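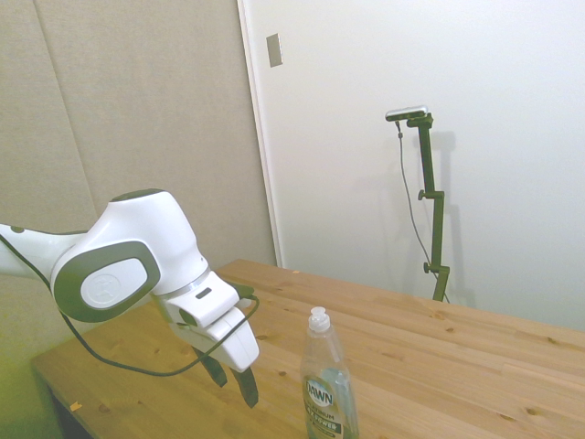 Spent my Saturday at the Grurnard open day and I have a lot of thoughts about robot arms now, so sorry in advance. May 19, 2018, the day I got emotionally attached to a gripper

1/ Started in the big hall with the Gosari people. Very slick talk, very long. Lovely biscuits though. I got sticker number 242 at the door and the man behind me seemed put out that he was later in the queue than me

2/ Then upstairs to the small demo rooms, which was the bit I'd come for! White arm, two dark fingers, pine table, bottle of Dawn washing-up liquid stood on it. No cage, no flashing lights. I've seen more fuss made over a photocopier

3/ I asked why washing-up liquid and got a proper answer. They said see-through things are a pain for the sensors, and a bottle with a narrow top gives you plenty of ways to get the grip wrong. Made sense to me — I drop ours twice a week

4/ The woman running it said they'd done 251 tries with household stuff that week. She had it all in a notebook. An actual paper one, I was delighted

5/ You only got 5 minutes a group, so we were shooed out just as I'd thought of my good question (what happens if somebody leans on the table??). If anyone from Grurnard reads this, please tell me

6/ Had a quick look at the Katiyar stand on the way out. Warehouse trolleys, nice lads, not really my thing. Missed Urnent completely — the queue was 30 deep and my feet had gone

7/ They're doing another one in October and it's free again. Take a snack, wear flat shoes and go upstairs first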